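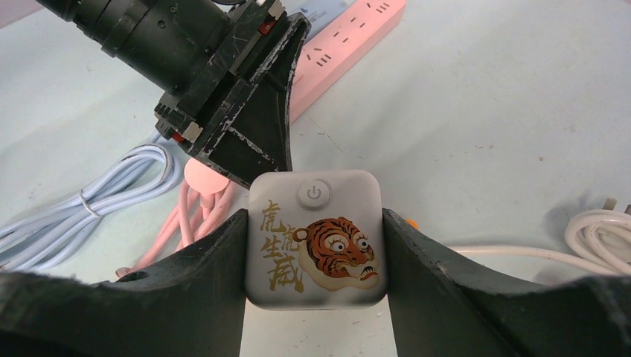
Submitted by: Purkley front desk | Ticket 896 | Status: open

White one with the tiger on it, gold characters down the left. Power button does nothing on a short press. Held it 4 seconds, same. Held it 30 – one blink then dead agian.

Tried 2 cables, the Rarkoter one and a spare. Wall outlet is fine, lamp works off it.

Left it plugged in since Tuesday lunch, no change. Button doesnt feel stuck.

Need a swap or a yes/no on repair from Plusska. Please dont send the plain white, want the tiger again if theres stock.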